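4. Findings

4.1 How the change was announced

The two sites learned about the new scheduling system in different ways. At Plirano, the plant manager held a meeting with each shift in April and handed out a two-page summary. At Pumov, the news came by email from the head office, and supervisors were asked to answer questions as they came up. The content of the two messages was nearly the same. Both said that the old paper boards would be taken down, that shift swaps would go through the new system, and that no jobs would be lost.

Survey answers show that employees at the two sites remembered the message differently. Of the 342 employees who returned the survey, most at Plirano could state at least one reason for the change in their own words. At Pumov, the most common answer to the same question was that management wanted it. Several Pumov respondents left the question blank or wrote that they had not been told. Some of these people had opened the email, according to the mail log the company shared with us.

This agrees with earlier work on change communication, where face-to-face meetings are often linked to better recall. We do not claim that the meeting alone explains the gap. Plirano also had a smaller workforce and a manager who had been in the job for 18 years, and employees there rated their trust in local management higher before the project began.

4.2 The role of supervisors

Supervisors carried most of the daily work of the change at both sites. In interviews they described three kinds of tasks: showing people how to enter their hours, passing complaints upward, and fixing schedules that the system had filled in wrongly. The last of these took the most time in the first weeks. One supervisor at Pumov said that she kept a private copy of the old paper board in a drawer until summer and used it to check the new schedule each morning.

Supervisors had received one training session, which lasted 90 minutes and was led by the software vendor. Those we interviewed thought the session was clear but too early. It was held before the sites had loaded their own data, so the screens did not match what supervisors saw later. Two of them asked for a second session and were sent a manual.

The position of the supervisor in this project was an awkward one. They were expected to speak for the change, but they had no part in choosing the system or the start date. When employees asked why something worked the way it did, supervisors often had no answer. A Plirano supervisor put it this way: "I was told to support it. I would have liked to be asked about it first." Similar remarks came up at both sites, and from supervisors who in general liked the new system.

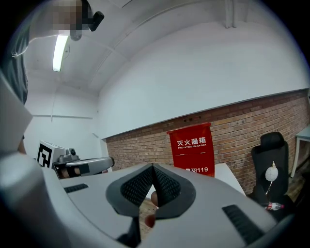 Figure 3. Gripper fingers with black mesh pads.

4.3 Resistance and its sources

We coded each complaint in the interviews and in the open survey answers by its main subject. Complaints fell mostly into two groups. The first was about the tool: slow screens, unclear labels, and swap requests that disappeared. The second was about fairness. Under the paper boards, people with long service had been given first choice of shifts by custom, although this was not written in any agreement. The new system treated all requests in the order they came in. Longer-serving employees saw this as a loss, and some newer employees saw it as a gain.

Project leaders had planned for the first kind of complaint and had a help line in place. They had not planned for the second. In the weekly project notes, remarks about seniority are filed under "general resistance" for the first nine weeks and are not discussed further. After that the Plirano manager raised the matter with the project group, and a rule was added that gave limited weight to length of service. The rule was later adopted at Pumov as well, without an announcement.

The word "resistance" appears often in the project notes, and we think it was used too broadly. It covers people who refused to log in, people who logged in but complained, and people who pointed out real errors in the schedule. Putting all three under one heading made it harder to see that the third group was helping. The Adeyemi checklist, which the company used to track readiness, has a single line for resistance and may have added to the problem.

4.4 Use of the system over time

By the end of the study period, both sites were entering all shifts in the new system. Use rose faster at Plirano, but the difference had nearly closed by the last round of interviews. Pumov employees said that once the paper boards were removed they had little choice. A few told us that they still asked a coworker to make entries for them.

High use should therefore not be read as acceptance. On the survey items that asked whether the change had been worth the effort, Pumov scored lower than Plirano, and the scores there did not rise along with use. Cledport, a third site that had been due to start after these two, was postponed while the study was under way and is not included in the results.

4.5 Limits of the data

The survey was voluntary, and night shift employees answered less often than others. We interviewed supervisors and employees at both sites but could not speak with the vendor. The interviews at Pumov were held in a meeting room next to the manager's office, and this may have made some people more careful in what they said. The mail log shows whether a message was opened but not whether it was read. Survey data were last checked against the site records on August 18, 2024, and employees who left before then were kept in the sample if they had answered the full form.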